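Trulow Wave

The Trulow Wave is a budget smartphone sold by Trisen from June 2000 onward, in its maker's telling the first with a built-in digital radio tuner. The claim rests on one press release and has never been independently checked. Trisen advertised 15 hours of listening per charge; owners' reports fall well short of that.

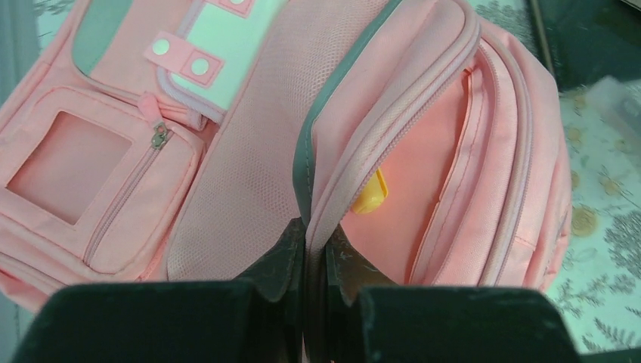 A pink backpack, front side up.

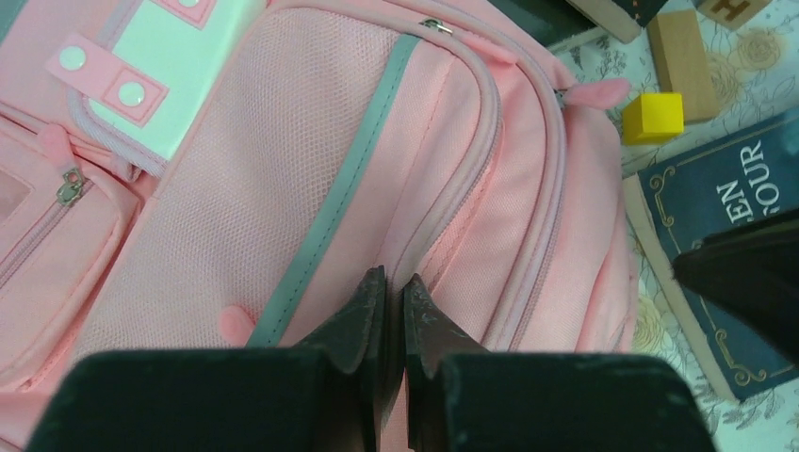 Reception

Reviewers praised the colour screen and doubted nearly everything else.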